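The first time I heard Laurier Boychuk play, he was standing in the doorway of a feed store in Munell with a lap steel balanced on two sacks of oats, and he was arguing with somebody about soup. He never quit arguing. He just started playing underneath it, this long, sliding thing that made my arms prickle, and I stood there holding a bag of birdseed like a fool.

So when I heard he was finally putting out a second album (his first was 12 years ago, and I've worn out two copies) I called everybody I knew until one of them gave me his number. He picked up on a Wednesday at six in the morning. "You're late," he said. We'd never spoken before!

The record's called Bromon, after the creek behind his mother's place, and it comes out in June on Hustusia, a little label run out of the upstairs of a muffler shop. The owner is Saeed Ranjbar, a former wedding drummer with a huge laugh and very strong feelings about reverb. He's against it, mostly. He let Laurier have some on one song, "Farouk," and I could hear him wince over the phone when I brought it up.

They cut the thing in six days. Laurier had 47 songs in a shoebox, some of them only a verse and a phone number, and the two of them sat on the floor and fought it down to ten. I asked which ones hurt to lose. He named one about a ferry, sang me half of it, forgot the rest and went to let the dog out.

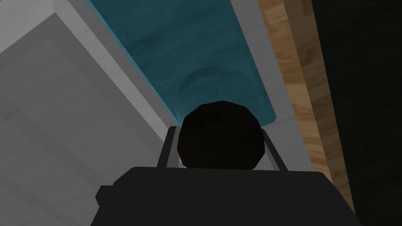

Is Laurier going on tour with the new album?

He's playing 32 dates, starting at the Grange Hall in Munell the week the record comes out, and most of them are rooms where you can sit close enough to see his picks.

He'll have a bass player and a fiddler along, and Saeed on drums for as many nights as the label can spare him. I sat in on a rehearsal in the muffler shop, wedged between a filing cabinet and a space heater, and they ran "Farouk" four times because Laurier kept changing the key. The fiddler didn't even look up anymore. The last time through, they slowed it way down, Saeed switched to brushes, and I forgot to write anything in my notebook for the whole song.

I did ask about the 12 years. He told me he'd been hanging drywall, mostly, and playing at church, and that he liked both. Then he wanted to know if I'd ever bought that birdseed. I had, and the finches wouldn't touch it.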